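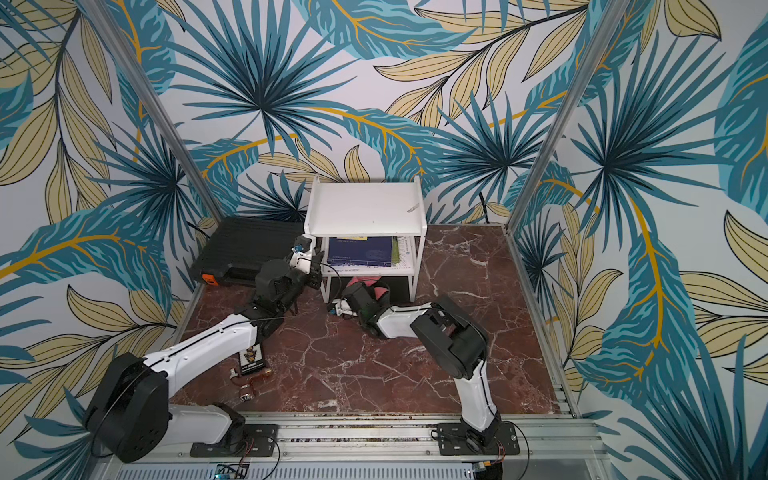 ## Section 6: Setting up and filling your Nestcombe two-tier shelf

By now your Nestcombe should be out of its carton and standing on its own feet, and the part most people look forward to can begin. Please don't feel you have to rush. Half an hour on a quiet Wednesday evening is plenty, and a cup of tea nearby does no harm at all.

### Before you begin

Have a soft, dry cloth handy, along with whatever you mean to keep on the shelf. A small heap of books, a few papers and something folded, such as a scarf or a light blanket, make a very good start. If you have a larger boxed item – a hard case for tools or a camera, say – set it on the floor for now, and we'll come to it in step 6.

### Placing the shelf

1. Choose a level spot against a wall. On a smooth or polished floor, lift the shelf into place and set it down gently, one end at a time.
2. Slide your hand along the back to make sure the shelf isn't resting on a baseboard or a cord. Both will tip it forward a little, and you'll notice it every time you put something round on top.
3. Press down lightly on each corner in turn. If one corner rocks, turn the foot under it to the left until the rocking stops.

> **Caution:** Never drag the shelf by its top tier, and never let a child climb on it or use it as a step.

### Filling the shelf

4. Start with the lower tier. Lay loose papers and thin booklets down first, flat and squared up, and then put your books over them. The weight of the books keeps the paper from curling, and you'll still be able to see what you have.
5. Tuck soft things into the space underneath the lower tier. Fold them so that the rounded edge faces you. They look neater that way, and they come out in one pull without unfolding themselves across the floor.
6. Stand back and look at what is left over. A hard case sits very happily on the floor to one side of the shelf, pushed up to the wall, with its latch toward you so you can open it where it is.
7. Leave the top tier for last, and leave it clear for a day or two if you can bear to. Most of us find that it fills itself soon enough!

**Note:** Small flat things such as cards, tickets and bookmarks love to slip to the floor while you are busy with the books. Have a look around the shelf before you sweep or vacuum.

### Looking after the surface

White finishes do show marks, and we'd be fibbing if we told you otherwise. Wipe the tiers with a barely damp cloth and dry them right away. For a small dark scratch, try the Drelesbridge touch-up pen, part number 2130, dabbed on lightly and left overnight. Please don't use scouring powder, which dulls the finish around the mark and makes it easier to spot.

Wall fixing for homes with small children or pets is covered in Section 7.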